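Table-clearing automation at Nuvumden

From the open encyclopedia of working life

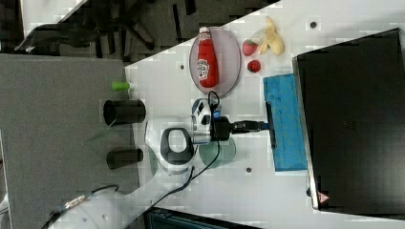
Table-clearing automation at Nuvumden is the name usually given to the gradual handing over of tidying, wiping and resetting work at Nuvumden, a shared office and test kitchen, to small robot arms fixed at table height. The change is a modest one by the standards of factory automation, and a visitor might well walk past without noticing it, but it has altered the working day of the people there more than its size would suggest, and it is often brought up when people talk about what machines do to the smaller, less glamorous parts of a job.

Background

Nuvumden rents its tables by the half day to recipe writers, food sellers and people who simply like to work near a kettle. Before the arms came, clearing belonged to the floor staff, who went from table to table between bookings putting away plates, cups, bottles and fruit, and then wiping down. It was steady work and, by most accounts, rather friendly work, but it piled up badly in the early afternoon, when the morning guests left late and the next ones arrived early (as guests will). A staff of 13 looked after the whole floor, and a good part of every shift went to clearing.

The first two arms were put in one January under a plan named Ternura, drawn up by the floor manager, Bit-na Son. An earlier proposal, known in the building as the Dodley plan, would have had guests carry everything to a central counter, and it was dropped after a short and unpopular trial.

The work

An arm of this kind stays in one place and works within its own reach. It takes hold of an object with a gripper, lifts it and sets it down somewhere else, and with a handled block it can also pass over a flat surface. Objects with a simple, firm shape tend to be the easiest. Soft fruit needs a lighter grip, and bottles lying on their sides may roll when touched, so both were left to the staff for the first months and added later on.

People still decide what counts as finished. A closed laptop and a half-eaten banana might mean that a guest has gone home, or only that she has stepped out to take a call, and the house rule is that a member of staff looks over the table before the arm is started. Personal belongings are moved by hand. The staff logged 2,000 clearings in the first season, each one with a short note on anything that had to be put right afterward, and those notes became the basis of the training now given to new starters.

Effects on staff

No jobs were cut under Ternura, though the jobs did change their shape. Hours once spent wiping went over to greeting guests, restocking and looking after the arms themselves, and two floor assistants moved into a new post called table lead, with somewhat better pay. Samira Daher, one of the two, wrote in the staff newsletter that her wrists were grateful but that she missed the chatting: "You wiped a table and you heard how somebody's week was going. Now I have to go over and ask."

Others have been cooler about it. Watching a machine takes a different kind of attention from doing the job yourself, and several of the staff found it more tiring than they had expected, especially toward the end of a shift. After these complaints the stretches of watching were made shorter, and the leads now swap with the front desk at midday.

The Hwang room

The smallest room at Nuvumden, called the Hwang room, is still cleared entirely by hand. It is used mostly for long family-style lunches, and the staff asked to keep it that way.

See also

Hospitality work
Job redesign
Service robots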